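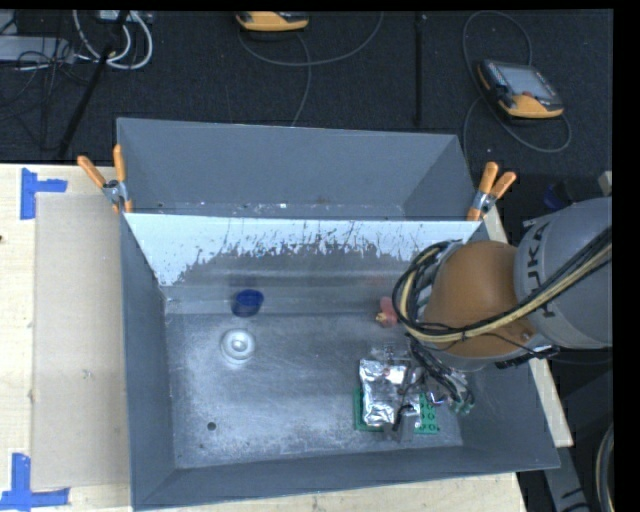

The KUKA arm at work in the divided metal bin, orange clamps on both ends of the divider.

Workshop > Equipment > Buying

20 January 2023

The buyer at Ulier had 16 minutes for me between calls, so we skipped the small talk. Where does the money go? "Not the arm. Everybody budgets the arm." It was cables, grippers, a second pendant, floor space. The first plan, written in December, had four lines on it. The one on the desk now runs to 57.

Was the quote from Flirnari too high? "It was fair. We just read it wrong." Training was extra. So was freight, and so was teh service visit. They got a second price from Osman – cheaper up front, longer wait for parts – and are still arguing over it.

I asked about the bin and the clamps. Cheap stuff, surely? "Cheap and you keep buying it." Small items came to over $1,000 before anyone gave them their own line. Now they have one.

And the gripper? Rent first, the buyer said, then buy when you know what you're picking up. Foil packs are a different job from a small cup. "I'd hold money back for a second one. Cavis didnt, and they had to wait a whole budget year."

Phone rang then. Last question, what would you cut? "The spare table. Maybe."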